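Put the Storage Downstairs and the People Up Top

November 15, 2022

Every small firm that rents a tall unit ends up with the same question. The ceiling is high, the floor is short, and someone suggests a mezzanine. The deck gets built, the railing goes on, and then the upper level fills up with whatever did not fit anywhere else: a spare cabinet, a desk with a broken drawer, boxes of paper from the old office. A year later you have paid for a balcony and you are using it as an attic.

I think this is a waste, and I think the fix is simple. Put the desks upstairs. Put the storage under the deck.

I have worked in three buildings with a half floor. The first was at Pirden, where we packed and shipped lamp parts. The deck there was 392 square feet and it held dead stock. To get a carton down, one person stood at the top of the stairs and another stood at the bottom, and the carton went from hand to hand. We did this most mornings. The desks, meanwhile, were under the deck, where the ceiling was low and the light came from 2 old tubes. People got headaches. They also got every noise from the floor, with no wall to stop it.

When the lease came up in March, the manager asked what we would change. I said to swap the levels. It took a weekend and a rented lift, and the bill for the lift was $300. The cartons went under the deck on plain steel racks, close to the loading door. The desks went up. The stairs were still there, but we climbed them with coffee instead of boxes.

There are objections, and some of them are good.

The first is weight. People say desks and people are heavy, but they are usually light next to stock. A rack of castings will test a deck far more than four desks and a copier. In either case you should have the rated load in writing before you move anything. At Zitton, where I went next, the number was painted on the stair wall where everyone could read it. I would like to see that in every building.

The second is heat. Warm air goes up, and in August the upper level can be hard to sit in. This is true. A slow fan helps, and so does leaving the deck open at the edge. Too many firms close in the upper level with drywall and glass, and then they have to buy a separate cooling unit for it. An open railing costs less and lets the air move. It also lets a person at a desk look down and see what the floor needs, which saves a lot of walking.

The third is access. Not everyone can use stairs, and a firm that moves all its desks up has shut some people out. I don't have a clever answer to this one. Keep some good desks downstairs, with the same chairs and the same light as the ones above. If you can afford a lift, put in a lift.

Lighting is where I see the most money spent badly. The main ceiling gets all the attention and the underside of the deck gets whatever is left in the box. It should be the other way around. The high ceiling can live with round recessed lights spaced well apart. The space under the deck needs its own long fixtures, mounted flat to the underside, because nothing from the main ceiling is going to reach in there. Do that and the lower part stops feeling like a cellar, whether you fill it with racks or with work tables.
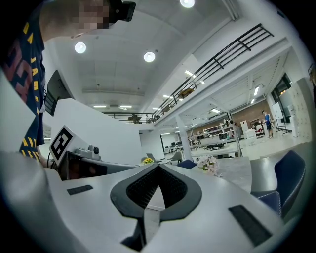 Wenceslao Barrientos wrote in to say that I am too hard on storage upstairs. His shop keeps its Yeoman cabinets on the deck, and the things in them are needed twice a year at most. The floor below is for work, every foot of it, and he would not give up the space for racks. He paid $148 for a small hoist and says the stairs have not been a problem since.

I take the point about things needed twice a year. If that is all you store, the deck will do, and the hoist sounds like money well spent. My trouble is that it seldom stays that way. The Christmas samples go up, then the spare chairs, then the stock that is moving slowly, then the stock that is not moving at all. At Drakholm we had a rule that anything left on the deck for a full year was sold or thrown out -- and even with the rule we had to rent a dumpster every spring.

So before you put the first cabinet up there, try a desk. Sit at it for a week with the floor running below you, and bring a fan if it is summer.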